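Freitag, 19.12.2025

Letzter Arbeitstag vor den Feiertagen, und ich sitze mit kaltem Kaffee in der Küche und denke über dieses Jahr bei Giraldo nach. Seit September bin ich ja nicht mehr an der Ausgabe, sondern zeige Handgriffe vor. So sage ich das jedenfalls, wenn mich beim Familienessen jemand fragt (meine Tante denkt immer noch, ich gebe Kochkurse).

Früher habe ich in der Kantine in Nundley das Frühstück gemacht, 14 Jahre lang. Toast, Körner, Öl, Teller raus, nächster Teller. Jetzt soll das Stück für Stück eine Maschine lernen, und dafür braucht sie Leute, die es können. Also nehme ich den Handgreifer und mache alles mit zwei Fingern, die nicht meine sind — am ersten Tag habe ich geflucht wie ein Bierkutscher! Mit der Hand greift man eine Zange und denkt sich nichts dabei. Mit dem Ding überlegt man plötzlich, von welcher Seite man kommt und wie fest man zudrückt.

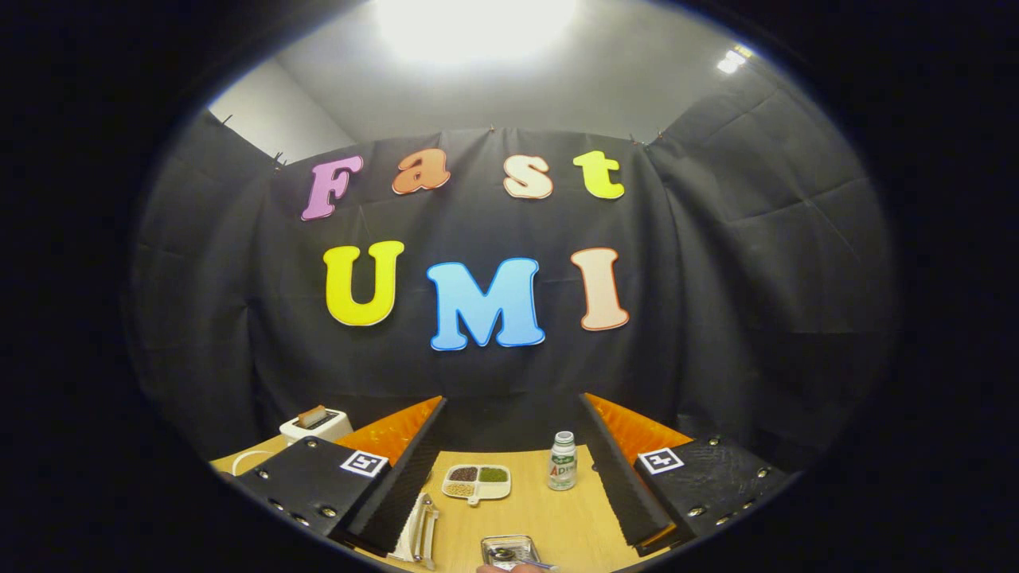

Mein Arbeitsplatz mit Toaster, Körnerteller und Zange, dahinter die bunten Buchstaben „Fast UMI“.

Was sich geändert hat? Der Rücken freut sich, das muss ich zugeben. Kein Aufstehen um vier mehr, keine Schlange mit schlecht gelaunten Leuten vor dem ersten Kaffee. Dafür fehlt mir genau diese Schlange manchmal furchtbar. An einem guten Tag schaffe ich 91 Durchgänge, und kein einziger davon fragt mich, wie das Wochenende war.

Im Team reden wir viel darüber, wer am Ende noch gebraucht wird. Wir waren mal sieben in der Frühschicht. Zwei machen jetzt dasselbe wie ich, die anderen stehen weiter am Tresen und gucken uns ein bisschen schief an, und ich kann es ihnen nicht verdenken. Die Leitung sagt, es wird keiner entlassen. Schriftlich hätte ich das trotzdem gern, und danach frage ich im Januar noch mal.

Bis dahin: Plätzchen, Sofa, und den Toast mache ich mir mit den eigenen Fingern. Schöne Feiertage euch allen!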